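Zallcombe Community Workshop
Course Handout, Unit 4: Finishing and Checking a Two-Arm Bench Build
Revised January 24, 2019

Purpose of this unit

Unit 4 covers the period between the first powered movement of the arms and the first shared task. Participants are expected to have completed the Makris base frame and to have both arms bolted down, wired and able to hold position. Those who have not reached that stage should continue with Unit 3 and join the evening bench sessions until the frame is signed off.

The unit is taught over two meetings. The first is given to cable routing and joint limits, the second to gripper alignment. Participants who are building at home may complete the first part on their own bench, but the alignment check must be carried out at the workshop before the build is entered in the register.

Before applying power

Confirm that the emergency stop cuts power to both arms and not to one side only. The stop must be within reach of the operator's seated position. Inspect each joint by hand through its full range with the supply disconnected. A joint that catches or grinds must be taken apart and reseated.

Check every fastener on the gripper bodies. Screws that pass into printed parts are to be tightened by hand with a short driver. Power drivers are not permitted for this work, as they strip the printed threads.

Cable routing

Leave slack at every moving joint. The cable to the gripper should hang in a free loop long enough for the wrist to turn fully in both directions. Do not tie the loop to the forearm link. Route the remaining length along the upper links and secure it every 5 inches with reusable ties.

After routing, move the wrist slowly to each limit and watch the connector. If the connector shifts in its socket, the loop is too short and must be remade. Participants using the Brakell motor set should note that its connectors do not lock and require a strain relief clip, available from the parts drawer.

Joint limits

Set the software limits before any task is attempted. Each arm is first limited to its own half of the table. The shared zone in the middle is opened only after both arms have passed the single-arm check. Speed in the shared zone is held at 60 percent of the normal setting for the remainder of this unit. Record the limits on the Teldale sheet, one sheet per arm, and keep the sheets with the build.

Gripper alignment

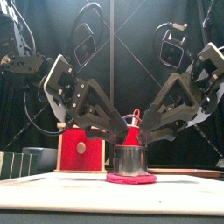

Alignment is judged with both grippers brought to the same small object, as errors that are hard to notice in open air become plain when the fingertips share a target. A short object with a clear rim is preferred. With a stainless-steel cup standing on a round cloth pad, the fingertips can be compared against the rim from either side, and the pad gives a visible border around the base of the cup. The two grippers should come in at matching angles, one down from the left and one down from the right. If one set of tips stands higher than the other at the same commanded height, correct the zero position of the shoulder joint first and the wrist second. Do not bend the fingers to make up the difference.

Repeat the approach 5 times without adjusting anything between attempts. Mark the result as a pass only if all attempts end without contact between the two grippers.

Work to be submitted

1. Completed limit sheets for both arms.
2. A sketch of the cable route, with tie points shown.
3. A short written record of the alignment check, including any attempt that failed and the correction made.

Submissions are placed in the Unit 4 tray at the workshop desk. Builds that do not pass may be presented again at the next bench session. The next full run of this unit begins in September.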